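Can a robot put my groceries away yet

April 13, 2024

Short answer no. Longer answer, sort of, if it's one thing and it's in a computer.

Been meaning to write this up since Kuldeep Awasthi gave his talk at the Clavbridge library. 20 folding chairs, bad coffee, good talk. He spent a few years at Heiskanen on the warehouse side and now does home stuff, all in simulation so far. Fake kitchens. They run the same chore over and over with the counter a different color or the cabinet moved a bit. One batch was 600 tries at a single task and 400 of them counted as a pass. Which sounds great until you think about one in three of your bottles going on the floor.

I asked the dumb question, when do I get one. He laughed. Said laundry is a mess, dishes are getting better, putting stuff away is the one he'd bet on. Then Agata Pagano, who I drove over with, asked who cleans the robot. No good answer to that one.

What got me was how much of a chore is the boring middle part. I timed myself unloading bags when I got home. 4 minutes, and I was on the phone for most of it. Never once thought about my wrist. The machine has to think about nothing but the wrist. Where to hold a thing so it doesn't swing, how far over to lean it, whether the shelf edge is going to be in the way. Cans are fine apparently. Anything tall with a narrow neck, less fine. Glass is its own problem, real glass anyway, you only get to drop it once.

And the shops aren't that far ahead. My cousin's place in Rerkville has an arm that loads trays and its very good at trays. Give it a bag of onions and it just sort of gives up. They fenced it off and hired another guy for the onions.

Kuldeep let me use one of his renders, bottle job at the cabinet. Fancier kitchen than mine, marble look and everythng.

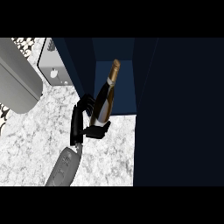

Gripper with a gold-foil bottle by the open cabinet. Simulated.

Look at the tilt on it. I'd never hold a bottle like that but I've got a thumb.

Anyway. There's a follow up talk in May, something called Urnonach, a shared set of chores so people can compare results. I'll go if I can get the car. If anybody has seen one of these do a real kitchen, with a real cat in it, leave a comment, I want to hear about it. Next post is the dishwasher hose, still leaking.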